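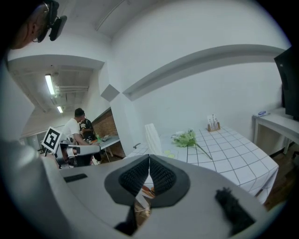 长桌

桌子出不去。

麦少明量了两遍门，又量了两遍桌子，把数字写在纸胶带上，贴在桌角。桌子靠墙放着，浅灰色的面，很长，从砖墙这一头一直伸到窗户那边。门窄，门外的走廊还要拐一个直角。竖起来太高，斜过来太长。他蹲下去看桌子底下，想找螺丝，只看见一层灰和一根不知道通到哪里去的白线。

“锯了算了。”巴斯蒂安说。

“不锯。”

“那就留给房东。”

“房东要空房。合同上写的，什么都不留。”

巴斯蒂安·介朗耸了耸肩，继续往箱子里放书。他放书的办法是大的放下面，小的塞缝里，不管是谁的，也不管是讲什么的。麦少明说过他一次，他说到了那边反正都要重新拿出来。麦少明就不说了。

杜拉里耶公司在梅斯特德待了11年，一直在斯科萨楼的底层。这楼以前是纺织厂的仓库，墙是红砖的，冬天冷，夏天也凉快不到哪里去。公司做桌面游戏，自己设计，自己打样，找厂里印，再一盒一盒寄出去。人最多的时候连走廊里都坐着人。现在人少了，新地方在河对岸，房租便宜，天花板也低。

搬家的事由麦少明管，因为别人都说自己不会管。五月初定下来的，离交钥匙还剩六天。他做了一张表，左边是东西，中间是归谁，右边是去哪里。“去哪里”这一栏只有三种写法：新办公室，回家，扔。桌子那一行，右边一直空着。

奇亚玛卡从隔壁过来，抱着一摞空盒盖。

“这些还要吗？”她问。

“底呢？”

“没有底。只有盖。”

“扔。”

她没走，站在那里看桌子。桌上还没有收拾，开着一台笔记本电脑，旁边有一只绿瓶子，再过去是胶带、剪刀、几卷没用完的标签纸，还有打样剩下的零碎。零碎最难收。放进箱子里，箱子上不知道写什么；扔了，过两个星期一定有人来问。

“你问过埃里韦托没有？”奇亚玛卡说。

“问他什么？”

“桌子啊。桌子是他弄进来的。”

“是我们两个弄进来的。”麦少明说。

“那你怎么不知道它怎么出去？”

他没有回答。奇亚玛卡·奥乔来公司的时候，埃里韦托·本图拉已经在走的边上了，两个人大概只一起吃过几顿饭。但她说起他来总是很随便，好像他还坐在窗户那边，喊一声就能听见。

中午他们在楼下的小店买了面包，坐在箱子上吃。亚内特来晚了，带了一袋橙子，一个一个分给大家。她是管账的，搬家这几天没有账可管，就帮忙贴标签。她贴的标签字很大，隔着房间也能看清。有一箱上面写着“不知道”，还有一箱写着“也不知道”。

“这两箱有什么不一样？”麦少明问。

“这箱是我不知道，”亚内特·穆尼奥斯说，“那箱是问了巴斯蒂安，他也不知道。”

“到了那边怎么办？”

“到了那边再说。”

麦少明把橙子皮收进空袋子里，擦了擦手，到走廊上去打电话。走廊里信号不好，他走到楼门口，又走到街对面，在一家关了门的裁缝店前面站住。号码还在。他看了一会儿，想先写好要说的话，后来觉得不过是一张桌子的事，就拨了。

响了很久。

“喂？”

“是我。少明。”

“我知道，有名字显示的。”埃里韦托说，“怎么了？”

“那张长桌怎么拆？”

那边停了一下，有水的声音，然后水关上了。

“你们要搬？”

“搬到河对岸。”

“什么时候？”

“还有几天。”

“桌子不能硬拆。”埃里韦托说，“桌面是两块，中间有榫，外面补过漆，所以你看不见缝。底下的横梁要先松，松的次序不能错，不然桌面会裂。”

“你告诉我次序。”

“电话里说不清楚。”

“你画一张发给我。”

“我画也说不清楚。”他说，“我明天过来。下午行不行？”

麦少明说行。挂了以后他在裁缝店前面又站了一会儿。橱窗里有一件没做完的外套，上面还别着大头针，灰落在肩膀上。

一三三九是一个订单号。

那一年他们有一款游戏卖得好，叫《艾克波》，讲一座不存在的港口，玩的人轮流装船卸船。规则是埃里韦托写的，棋子也是他削的。有一家连锁店来订货，编号1339，数量比他们以前所有的订单加起来还大。埃里韦托说规则里有一处不通，第三轮以后先手的人一定会赢，要改完再印。麦少明说来不及，先印，以后在说明书里夹一张纸。两个人在那张长桌两头坐了一个晚上，最后是麦少明给工厂打了电话。

货按时到了，店里也收了。后来有人写信来，说第三轮以后先手一定会赢。信不算多，可是每一封埃里韦托都回，回完了打印出来，放在麦少明的椅子上。

再后来他就走了。走的时候没有吵，收了自己的刻刀和一盏灯，装在一个纸袋里。他问麦少明要不要把灯留下，麦少明说不用。那盏灯其实很好，后来几年里他们换过好几盏，都没有那盏亮。

这件事麦少明没有对后来的人讲过。亚内特是知道的，账上有那张单子。她也没有讲过。

第二天上午他们收拾柜子。柜子里的东西比外面看着多。旧版图卷成筒，橡皮筋已经粘在纸上，一揭就断。有一盒木头小船，船底写着铅笔字。有一袋骰子，不是他们做的，谁也想不起是从哪里来的。巴斯蒂安拿骰子和奇亚玛卡赌谁去倒垃圾，输了，说不算，又掷，又输了。

“你去。”奇亚玛卡说。

“骰子有问题。”

“那也是你去。”

他拎着两个袋子下去，很久没有上来。后来才知道他在院子里把袋子又翻了一遍，捡回来一把裁纸刀和一本电话簿。电话簿是楼里以前的，上面还有纺织厂的号码。他说要留着。麦少明在表上加了一行：电话簿，巴斯蒂安，回家。

长桌上的东西一直收到快吃饭的时候。电脑是公用的，里面有寄货的地址，要留到最后一天。标签纸归亚内特。胶带随手用，不装箱。绿瓶子没有人动。麦少明拿着表走到桌子跟前，看了看，先写了“瓶子”，中间那一栏写不下去。

“这是谁的？”他问。

“不是我的。”巴斯蒂安说。

“我来的时候就有了。”奇亚玛卡说，“我以为是你的。”

“不是我的。”

亚内特在外面剪胶带，听见了，探头进来看了一眼。“那个别扔。”她说。

“是谁的？”

“别扔就是了。”

他在“去哪里”那一栏写了“等”，写完觉得不成样子，又没有更好的字。

埃里韦托下午来的，比说好的早。他穿了一件旧夹克，背一个工具包，头发比以前短，人也瘦了一些。他在门口站住，先看门框，用手掌沿着边摸了一下。

“门改过了。”他说。

“改过？”

“以前没有这一圈木条。消防来查的那次加的。我说怎么会出不去。”

麦少明想起来了。那年冬天换的门，他签的字。他们把桌子抬进来是在换门之前。

“木条能拆吗？”他问。

“能拆，拆了也不够。还是要拆桌子。”

埃里韦托把工具包放下，和大家打招呼。他和亚内特抱了一下，和巴斯蒂安握手，对奇亚玛卡说你还在啊，奇亚玛卡说我当然还在。轮到麦少明的时候，两个人刚才已经说过话了，再握手就有点怪，于是都没有伸手。

他钻到桌子底下去。麦少明也钻下去，给他照手电。底下地方不大，两个大人只能侧着身。地上有灰，有回形针，有一张折成小块的糖纸。

“照这里。”埃里韦托说，“再往左。好。”

横梁上有铅笔写的数字，从一写到六，字很淡。

“这是你写的？”

“是你写的。”埃里韦托说，“我拧，你写。我说以后总有一天要搬，你说不会搬的，但还是写了。”

麦少明凑近了看。“四”字写错过一次，划掉，又在旁边写了一个。真是他自己的字。他那时候写字比现在用力。

“那我自己也能拆。”他说。

“你不知道要从六开始。”埃里韦托说，“装的时候从一，拆的时候从六。”

他把扳手套上去，第一下没有动。他换了个姿势，用脚顶住墙根，再用力，螺栓响了一声，松了半圈。砖缝里掉下来一点粉，落在他的袖子上。

拆到四的时候，上面有人走过来，是巴斯蒂安的鞋。

“要不要帮忙？”鞋说。

“把上面的东西都拿开。”埃里韦托在底下喊，“电脑，瓶子，都拿开。”

“瓶子能动吗？”

“为什么不能动？”

“亚内特说别扔。”

“没有叫你扔，叫你拿开。”

埃里韦托停下来，扳手搭在膝盖上。“那个绿瓶子还在？”他问麦少明。

“还在。”

“一直放在桌上？”

“一直放在桌上。擦桌子的时候挪一挪，擦完再放回去。是你的？”

“不是。”埃里韦托说，“是你的。桌子抬进来那天你买的，说等第一盒卖出去了再开。后来卖出去了，那天你不在，去工厂了，我们说等你回来。等你回来那天又有别的事。”

麦少明想了很久。他记得去工厂，记得那趟车上没有座位，记得工厂食堂的汤太咸。买瓶子这件事，他一点也想不起来。

“亚内特知道？”

“她付的钱。”埃里韦托说，“你那天没带钱包。你还没还她吧。”

他把手电往上抬了抬，照着三。埃里韦托接着拧。

桌面分开的时候声音不大。四个人抬，亚内特在旁边说高一点、低一点。缝比麦少明想的要直，漆裂开细细的一条，里面露出没有见过光的木头，颜色很浅。他们先抬靠窗的那一半，出门，在走廊拐弯的地方停下来，埃里韦托倒着走，后脑勺差一点碰到电表箱。

“停。”奇亚玛卡说。

“怎么了？”

“我手滑。好了，走。”

第二块容易一些，因为已经知道在哪里该转，在哪里该抬。两块桌面靠在楼门口的墙上，下面垫了旧版图。巴斯蒂安坐在台阶上甩手，说他以后找工作要先问有没有长桌子。

麦少明回到屋里去拿横梁。原来放桌子的地方，砖墙上有一道印子，桌面以上的砖颜色深，桌面以下的砖颜色新。他用手擦了一下，擦不掉。房东看见了可能会说，也可能不会说。

他在表上找到桌子那一行，写了“新办公室”。写完又看见下面那一行，瓶子，等。

埃里韦托在收拾工具，每一把擦过了才放进包里。他以前就是这样，东西都有自己的格子。螺栓他用纸包成一包，外面写了“长桌”，又写了“先一后六”。

“装的时候你来不来？”麦少明问。

“你不是会写字吗，照着写的装。”

“我怕装歪。”

“歪一点没关系，底下有脚可以调。”他把包的拉链拉上，又拉开，放进去一把忘了的起子，“哪天装？”

“交了钥匙以后。可能是傍晚。”

“我看一下。我那边现在接木工活，有时候做到很晚。”

“不急。”麦少明说。

他们站了一会儿。隔壁传来胶带拉开的声音，亚内特在封箱子。麦少明觉得应该说一三三九的事，说了这些年应该说的那句话。他在心里把那句话试了一下，太长，又试了短一点的。

“那个第三轮，”他说，“后来我改了。”

“哪个第三轮？”

“《艾克波》的。第二版，先手第三轮少装一船。”

“我知道。”埃里韦托说，“我买了一盒。”

“怎么样？”

“少装一船太多了。少装半船就行。”

“没有半船。”

“那就让他晚一轮卸。”

麦少明想了想。晚一轮卸，港口那一排就空出来，后手的人可以先停。他从桌上拿纸，手伸出去才想起没有桌子，就在墙上找了块平一点的砖，把表翻过来，在背面画了几个方格。埃里韦托走过来看。

“这里。”他指着第三格，“停这里不交钱，停这里才交。”

“那第五轮怎么办？”

“第五轮他自己会来不及。”

“你试过？”

“在家里试过。”埃里韦托说，“和我女儿。她总是赢，所以不太准。”

奇亚玛卡进来问横梁是不是要和桌面放在一起，看见他们两个贴着墙站着，就自己把横梁搬走了。

他们六点散的。箱子堆在中间，一直堆到窗台那么高，电脑暂时放在箱子顶上，连着线，屏幕黑着。亚内特把瓶子用两张报纸包好，单独放进一个小盒子，在盒子上写字。她写得很大，麦少明站在门口也看得见，写的是“少明欠账”。

“多少钱？”他问。

“我回去查。”她说，“账上有。”

“还能喝吗？”

“谁知道。到了那边再说。”

他把小盒子接过来，没有往箱子堆上放，夹在胳膊底下。埃里韦托已经走到楼外，在桌面旁边蹲着，看那条缝，用拇指在毛边上来回蹭。

“这里要磨一下，”他对麦少明说，“不磨合不拢。你有砂纸吗？”

“装箱了。”

“哪一箱？”

麦少明回头看了看楼里。“可能在‘不知道’那一箱。”

“也可能在另外一箱。”亚内特说。

埃里韦托站起来，拍了拍裤子。“我带来吧。”他说，“你告诉我几点。”

最近发布
河对岸（短篇）
裁缝店的钥匙
三楼的水表
给姨妈寄一把椅子
夜班车上没有座位
修伞的人搬走以后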